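Inicio | Número actual | Archivo | Normas para autores | Contacto

4. Dónde guardamos las cosas que no sabemos guardar

Antes de entrar en los resultados quiero contar de dónde salió esta parte del estudio, porque no estaba en el plan. Yo había ido a hablar con la gente de Costa sobre facturas y garantías – un tema seco, lo admito – y en todas las casas acabábamos hablando de cajones. Del cajón de las pilas, del de los cables, del que ya no cierra de tanto papel. Así que cambié el guion y pregunté directamente: si tuviera usted un mueble pequeño de seis cajones, ¿qué metería en cada uno? (Figura 3).

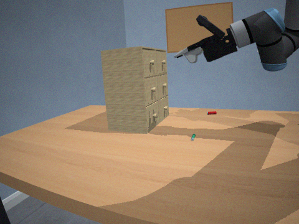
Figura 3. Cajonera de madera beige con dos columnas de tres cajones y un tirador claro en cada uno.

Respondieron 300 personas, y me lo pasé en grande leyéndolas. Lo primero que llama la atención es que casi todo el mundo reparte por alturas: arriba lo de diario (llaves, gafas, recetas) y abajo lo que da pena tirar. Hưng Chu, que codificó conmigo las respuestas, propuso llamar a esto último «fondo sentimental», y con ese nombre se quedó. Hubo 18 participantes que dejaron un cajón vacío a propósito, «por si acaso», y confieso que son mis favoritos.

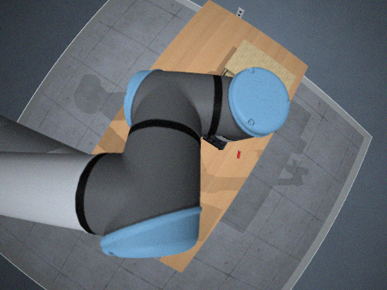 Las diferencias entre izquierda y derecha son menos claras. Esperaba que los diestros cargaran la columna derecha con lo más usado, como sugería nuestro piloto de noviembre, pero el efecto se diluye en cuanto separamos a quienes viven solos de quienes comparten casa. En las casas compartidas manda otra cosa: cada cual tiene su columna y pobre del que se equivoque. Siete entrevistados hablaron incluso de cajones «prohibidos» – la palabra es suya – y dos me pidieron que no lo pusiera junto a su nombre, cosa que cumplo.

Queda pendiente mirar qué pasa con las etiquetas. Pocos las usan, y los que las usan reconocen que hace años que no dicen la verdad. Vuelvo sobre ello en la sección 5.

Artículos relacionados
Papeles de familia en el archivo Plaller
La despensa como inventario: notas desde Diten
Encuesta Kodent sobre trasteros y mudanzas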